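20 février 2024

Je cherchais depuis longtemps un bol en bois assez grand pour rester sur la table du salon toute la journée, et pas seulement pour la salade. J'ai acheté le Skomthorpe de Vurkcombe au mois de mai, dans le magasin Gough près de mon travail, et je l'ai payé 63 euros. Le français n'est pas ma première langue, je vous prie donc de m'excuser si un mot n'est pas exactement le bon pour parler du bois.

Chez nous, ce bol a reçu d'abord les fruits, ensuite les clés, et maintenant surtout les petits jouets mous de ma fille.

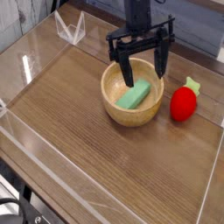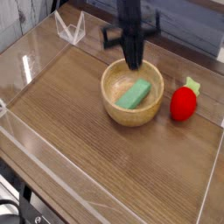

Le bol avec le bloc vert à l'intérieur, et la fraise en peluche à côté.

Je commence par la forme, qui est pour moi sa vraie qualité. Les parois sont assez hautes et elles descendent vers une base plus étroite que l'ouverture. Quand on y met des objets légers, ils glissent vers le milieu et ils y restent. Avec mon ancien plat, qui était presque une assiette, les mandarines partaient sous le canapé à chaque fois que quelqu'un touchait la table. Le bord est arrondi et agréable sous les doigts. Ma fille, qui a deux ans et demi, prend le bol par le bord avec les deux mains pour le porter jusqu'au tapis, et je n'ai pas peur pour elle. Je préfère tout de même qu'elle le porte vide.

La base étroite a un défaut que je n'avais pas prévu. Si un enfant appuie fort sur un seul côté, le bol bascule. Il ne se renverse pas facilement, mais il penche et il revient en faisant un bruit sec sur la table. J'ai collé dessous deux petites pastilles de feutre, puis j'en ai ajouté deux autres parce que c'était devenu bancal. Avec quatre, c'est bien. Je trouve qu'à ce prix Vurkcombe pourrait les fournir dans la boîte.

## Le bois et la finition

La couleur est claire, un peu comme le miel, avec des veines discrètes. Sur notre table, qui est d'un brun plus foncé, cela fait un joli contraste. L'étiquette du magasin dit « bois naturel » et rien de plus. J'ai demandé à la vendeuse quelle était l'essence, elle a cherché sur son ordinateur et elle ne l'a pas trouvée. Pour un objet qui peut toucher de la nourriture, j'aurais voulu le savoir.

La finition est lisse, à l'intérieur comme à l'extérieur. J'ai passé un vieux collant de nylon sur toute la surface, c'est une méthode de ma mère pour trouver les échardes, et il ne s'est accroché nulle part. Une peluche ne s'y accroche pas non plus. C'est un détail peut-être ridicule, mais nous avions avant un panier tressé qui tirait des fils de tout ce qu'on y mettait, et la fraise y a perdu un peu de son poil.

À l'ouverture de la boîte, il y avait une odeur d'huile. Elle n'était pas désagréable, mais elle était forte, et j'ai laissé le bol près de la fenêtre pendant plusieurs jours avant d'y mettre des fruits. Maintenant je ne sens plus rien.

## L'entretien

La notice tient sur une petite carte : pas de lave-vaisselle, pas de trempage, un chiffon humide et un séchage immédiat. Je respecte cela, avec une seule exception. Mon mari l'a laissé une nuit dans l'évier avec de l'eau au fond. Le lendemain, le bois était devenu rugueux à cet endroit, comme une langue de chat. J'ai poncé très doucement avec un papier fin, j'ai mis une goutte d'huile alimentaire et j'ai attendu. Il faut vraiment chercher pour retrouver la place.

J'ai essayé trois choses pour le nettoyage courant :

- le chiffon en microfibre, un peu humide : parfait pour la poussière et les miettes ;
- le savon noir très dilué : efficace contre le jus de clémentine, mais il faut rincer deux fois ;
- les lingettes du supermarché : à éviter, elles laissent un voile blanc qui se voit beaucoup sur le bois clair.

Je passe de l'huile quand le bois me paraît terne. Je n'ai pas de calendrier pour cela.

## Pour les jouets

Je ne crois pas que le fabricant y a pensé, et c'est pourtant l'usage que je recommande le plus. Un bol ouvert est plus facile pour un petit enfant qu'une boîte avec un couvercle. Elle voit ce qu'il y a dedans, elle choisit, elle repose. Nous jouons souvent à « dedans, dehors » : le bloc va dans le bol, la fraise reste sur la table, puis on change. C'est notre jeu du soir, quand le dîner cuit. Les jouets mous ne font pas de bruit en tombant. Les petites voitures, par contre, font un vacarme terrible et elles laissent des marques. J'en ai compté deux au fond, très fines, après un après-midi chez nous avec son cousin.

Pour la capacité, il ne faut pas rêver. Ce n'est pas un coffre. On y met quelques jouets choisis, et si on le remplit trop, la première chose que l'enfant fait est de le vider par terre pour trouver celui du fond.

Notre chat Oreo a essayé de dormir dedans. Il n'entre pas entièrement, il met le derrière et les pattes avant restent dehors. Le bol a tenu, les pastilles de feutre aussi.

## Le prix et ce que disent les autres

J'avais lu les avis sur le site de Gough avant d'acheter, il y en a près de 1 000 pour ce modèle. Beaucoup de personnes se plaignent d'une fente qui apparaît le premier hiver, surtout quand le bol est posé près d'un radiateur. Le mien est loin du chauffage et je n'ai pas de fente. Je ne peux donc pas dire si ces personnes ont eu de la malchance ou si le bois est fragile. La garantie est de 12 mois, et d'après la carte elle ne couvre pas les fissures « dues au climat intérieur ». Je trouve cette phrase trop commode pour le vendeur.

On trouve des bols moins chers. J'en ai tenu un dans la main au même magasin, plus léger, avec un bord qui n'était pas bien poncé. La différence se sentait tout de suite. Je ne suis pas sûre qu'elle vaut le double du prix pour quelqu'un qui veut seulement poser ses clés.

## Ma note

Je donne quatre sur cinq. J'enlève un point pour l'essence du bois qui n'est pas indiquée et pour les feutres qu'il faut acheter soi-même. Si vous le prenez pour un enfant, collez les feutres le premier jour et gardez les voitures ailleurs. Il existe aussi une taille plus petite, que je n'ai pas vue en magasin. Si un lecteur la possède, je voudrais bien savoir si elle bascule de la même façon.

Laiba Khokhar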